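### 3.2 Marking places on a bare board

Most studies of tabletop arrangement begin with a printed mat. Ours begins with a marker pen, a fact that Covadonga Vidal has defended through 85 drafts of the protocol. The Tummont mats were handsome and curled at the corners. The Skellitz grid held flat, but people admired it before using it, and we had no column for admiration.

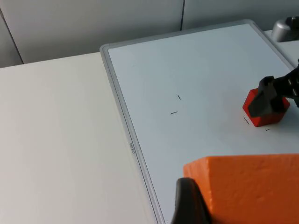

A place, for our purposes, is whatever a reader of the board agrees to treat as one. It needs very little ink. Two short ticks near the middle of the surface, meeting at nothing in particular, are enough to suggest the corner of a target, and we left the rest to good faith. Full squares were tried in August and dropped, chiefly on grounds of penmanship. 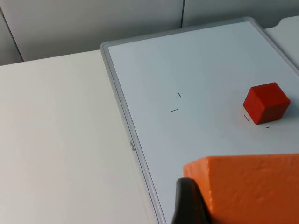 Coders recorded each place as free or taken. Taha Amrani wrote the first rule for this in four pages; the second fits on a card. A red cube with ticks close by it counts as a taken place, and the bare pair of ticks to its left counts as a free one. Of 2105 judgments, 1092 were "free," and the remainder produced all of the arguments.

Circles were added for the second task, drawn freehand after the Gallano template went missing. We report no measure of roundness. 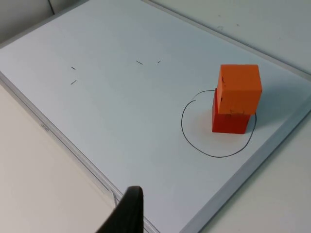
**Figure 3.** Hand-drawn circle on the right side of the board. The outline is not fully closed.

Following Urquijo, we let a circle stand for a place of any shape, gaps included. Stacks count once, however tall, a ruling that settled 1066 entries and one friendship. Offsets between cubes were ignored as long as the upper one stayed up. 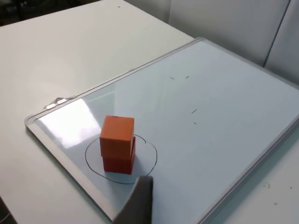 **Figure 4.** Two orange cubes stacked inside a circle, the upper slightly offset. Coded as one place, taken.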